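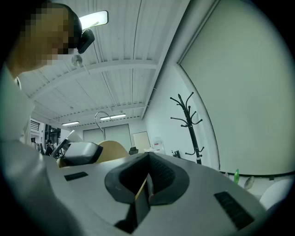

Hand-held gripper with a thin wooden strip in the finger pad, Ellby workroom.

Progress report, 11th March
Project: Sistavance hand-held grippers

Hi all,

This one is mostly about the pad fault, so I'll get the good news out of the way first. We've logged 245 sessions since the project opened in November, the Ellby room is finally set up the way we want it, and the people doing the recording have got quick. I was expecting to write you a pretty cheerful report, and then the grippers started letting go of things.

What happened: on 8 of the 245 sessions the gripper dropped the part halfway through a lift. It was always the thin stuff, the wooden strips and flat slats, and always with the person squeezing the trigger all the way in. At first we put it down to tired hands (these are long afternoons!) and told everyone to take more breaks. That was my call and it was the wrong one – we lost most of a week to it.

The real cause is the black rubber pad. It's a U-shaped cushion, and on 2 of our grippers it had worked loose from its seat, so when you closed on something thin the rubber rolled back a little and the strip slid out sideways. You can't see it with the gripper open. You only feel it if you push the pad with your thumb, and then it's obvious and you feel a bit silly.

There was a safety side to this too. One of the drops landed on somebody's foot. No injury, just a light strip and a sneaker, but we wrote it up the same day and I've attached the form. We've also stopped anyone lifting parts above waist height until the fix has been signed off.

Where we are now:

Both bad grippers are out of use and tagged.
Every other gripper gets the thumb check before each session, and the result goes on the sheet.
The 8 sessions are marked in the log so they don't end up in the good set.
Plamar is making us new pads with a deeper lip. The first batch is due in 3 weeks.

On money, the pads come out of the spares line and I don't need any more from you for that. Time is the sore spot. Tang was meant to start on thin parts this month, and I'd like to push that back until the new pads are on and we've run them hard. Thicker parts can carry on as planned, and so far we've had no drops with those.

Could you let me know if moving the Tang start is okay? I'd rather tell them soon so they can shuffle their own people. The updated session log and the parts order are in the shared folder.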